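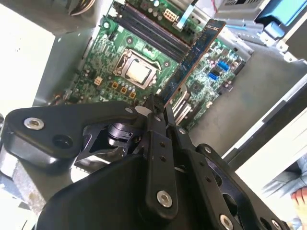 A blue memory module and the green board of an open desktop

Hi, I'm Ekow Darko, and I run Wostilo, a little computer repair shop in Flidberg. I opened it in April with 2 workbenches and a kettle, and the kettle has probably put in more hours than I have!

Before that I spent six years fixing office machines for other people. I liked the work but hated the hurry. Folks would come in worried about their family photos and get handed a ticket number. So at Wostilo we sit down together first (yes, there's coffee) and I tell you what I think is wrong and what it'll cost. If it isn't worth fixing, I'll say so.

Most of what I see is slow desktops, cracked laptop screens and old drives people forgot to back up. I also teach a beginners' class called Kolleo in the back room – five people at a time, no silly questions, bring your own machine if you have one. We do email, passwords and how to clean out a fan without wrecking it.

You'll find us at 940 Bühler Street, next to the bakery. Parking is easier around back. Come in and say hi, even if nothing's broken – I love hearing about people's first computers.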